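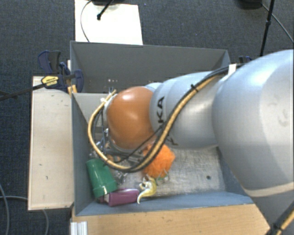
Amândio Abreu wrote back under my last entry that I should quit waiting for Mom to bring up the power of attorney and just put the form in front of her. He did it with his own father and they were finished before lunch. He also said to check the date on anything signed years ago, as his father's bank refused the old one.

So today, 6 September 2025, I drove over to Vallbridge with the folder.

Mom is 78. She was in a decent mood and had already eaten. We sat in the kitchen and I read her the page headings first, then went back over the parts she asked about. She wanted to know if signing meant I could sell the house. I said the way this one is written I could, if she couldn't handle it herself, and that she could cross that out or add a condition. She thought about it and said to leave the house in but name my brother as the backup. I wrote his full name and address on a sticky note so the lawyer gets it right. The health care one took longer. She has opinions about feeding tubes that I had never heard before.

Neither one is signed. They have to be done with a notary, and the health care form needs two witnesses who aren't family. The lawyer's office on Skollutton Road does all of it in one visit. First opening they gave me was in November. I took it and asked to be on the cancellation list.

After that we got out the long-term care policy. She bought it when she was 66 and has paid on it ever since. I had it in my head that it would start paying the day she needed help. It has a waiting period, and the days only count if she is getting paid care, so me driving over to do her laundry and pills counts for nothing. I read that paragraph to her twice. She said the man who sold it to her never mentioned it. Maybe he did. There's also a rate increase letter in the envelope that I don't think she ever answered. I need to call and find out which option they put her on by default.

Drive home was 40 minutes with the bridge work.

Called my brother at 9. He is fine with being the backup. He is less fine with the idea of her paying for an aide before the policy starts, and he asked if she could move some money to us first. I told him what I remember about Medicaid looking back at gifts, and that we aren't moving anything until the lawyer has seen the bank statements. He let it go. I expect he'll bring it up again.

To do: insurance company about the rate letter. Copy of Dad's death certificate. Find out if Mrs. Antunes next door would be a witness if the office can't supply two. Ask Mom where the deed is. She says the hall closet and I looked there already.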